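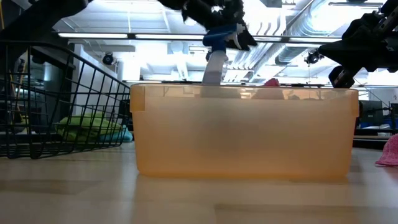 Figure 1. Spray bottle and translucent orange bin, with wire mesh basket at left.

Unit 4: Packing a cleaning kit
Handout for the practical session. Read before class and bring it with you.

4.1 Scope
This unit covers the portable kit used for routine surface cleaning in small premises: one bin, one or two spray bottles, and cloths in at least two colours. Floor equipment and powered equipment are covered in Unit 6. Chemical dilution was covered in Unit 3 and will be assumed.

4.2 The bin
Use a rigid bin with a flat base. The base must be wide enough that a full 600 mL bottle stands without leaning on a wall. Tapered walls are acceptable, but note that they reduce the usable floor area, so measure at the base and not at the rim. A translucent bin such as the orange one in Figure 1 lets the packer check the fill from the side. It does not replace a label.

Open mesh baskets drain well and are suitable for brushes and scrub pads. They are not suitable for bottles of solution, as a leak goes straight through to the shelf or the car seat.

4.3 Bottles
Bottles travel upright. Trigger heads are turned to the closed position before the bottle goes in, and all nozzles face the same way. Fill to no more than 900 mL in a one-litre bottle. The remaining 100 mL is headspace and is not to be topped up.

Order of packing:
1. Wipe the outside of the bottle, including the collar under the trigger.
2. Check that the label is legible. Relabel if any letter of the product name is missing.
3. Lower the bottle into the bin by the neck or head until the base makes contact. Do not drop it the last few centimetres.
4. Place the second bottle, if there is one, against the opposite short wall.
5. Pack cloths last, in the gap between.

For the Pladura and Policarpio concentrates, the decanted bottle carries the dilution ratio as well as the name. Saltico is supplied ready to use and carries the name only.

4.4 Cloths
Colour coding in this course is as follows. Blue: general surfaces, desks, ledges. Green: kitchen benches and food areas. Red and yellow are introduced in Unit 5. Workplaces differ, and the chart on the wall at your site takes priority over this handout.

Cloths of different colours are separated before folding. Each is laid flat, folded in half, then in half again, giving eight usable faces over the course of a job. A crumpled cloth takes up more room in the bin and cannot be turned face by face.
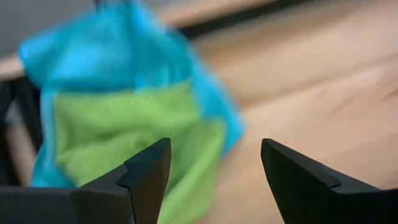 Figure 2. Blue and green cloths lying together.

Seema Bisht objected to the sorting rule when the draft of this unit was circulated: at Nukville the cloths are folded as they come off the pile and sorted afterwards, and she finds it faster with a load of 28. The method is permitted in the practical, provided no folded stack contains two colours when it goes into the bin. For the written component, give the order in 4.4.

4.5 Before the practical
Read the label sheet from Unit 3 again. Bring closed shoes and a permanent marker. Questions on the colour chart go to Monique Boyer.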